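Clumham Paper Conservation Program: Progress Report to the Gotstead Fund
04/06/2018
By Shakuntala Thakur, program lead
16 shares | 2 comments

The reporting period covers the second phase of the Clumham program, in which the map and plan holdings transferred from the Jurirmont estate office are surveyed, rehoused and, where needed, repaired. Work is on schedule in survey and rehousing. Repair is behind schedule by three weeks. Spending is within the approved budget in all lines except storage furniture, which is addressed below.

Survey. All drawers in the first storeroom have been surveyed. Each item was given a condition grade, a support type and a priority code. Most of the estate plans are on machine-made wove paper and are stable. The main faults are edge tears, surface dirt and old pressure-sensitive tape. The tape is concentrated in the drainage plans, which were in daily use in the estate office for many years and were patched by whoever was using them. Iron gall ink corrosion was found in the older tithe material and has been coded for separate treatment.

Rehousing. Folded plans are being opened, humidified and flattened before transfer to polyester sleeves or four-flap folders. Flattening time was set at 14 days per batch after a trial in March, in which shorter times allowed the fold lines to return. Oversize items that cannot be flattened without risk are rolled on archival cores and wrapped. The new cores arrived in the wrong diameter and were exchanged by the supplier at no cost to the program.

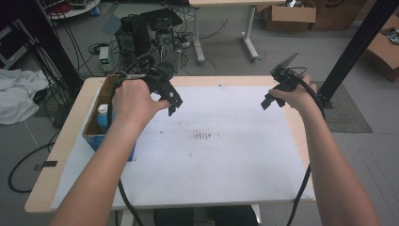 Table covered with white paper, with a hand-held gripper in each hand.

Repair. The delay in this line has a single cause. The wheat starch paste prepared from the second delivery gave inconsistent adhesion on test strips, and all repair was stopped until a replacement had been obtained and tested. Repairs made before the stop were checked under raking light and none required reversal. Tape removal continued during the stop where the carrier could be lifted without solvent. Zawadi Mwaipopo has revised the paste preparation sheet, and a test strip is now kept with the record for each batch.

Environment. Relative humidity in the first storeroom stayed inside the agreed band apart from two short excursions, both during maintenance of the air handling unit. The second storeroom is less stable. The Xie loggers installed there show a daily swing that follows the heating schedule of the adjoining offices. A request to separate the heating circuits has been sent to the building owner. Until this is settled, no parchment will be moved into that room.

Cataloging. Entries for the surveyed items have been loaded into the public catalog in draft form. Place names are given as written on the item, with the modern form in a second field. A number of field names on the enclosure plans could not be matched to any later source and have been left open.

Budget. The overspend on storage furniture results from the floor loading survey, which ruled out the taller plan chests in the original quotation. Lower chests were ordered in their place at a higher unit cost. We ask the Fund to approve a transfer from the travel line, where the planned visit to Jurirmont was replaced by exchange of scans.

Next period. Repair of the drainage plans will resume first, followed by the tithe material. Survey of the second storeroom will start once the remaining chests are installed. A revised repair schedule will be sent to the Fund separately.

Related items
Gotstead Fund: reporting guidance for grant holders
Clumham program: first phase report
Jurirmont estate plans: summary list of the transfer
Notes on flattening folded plans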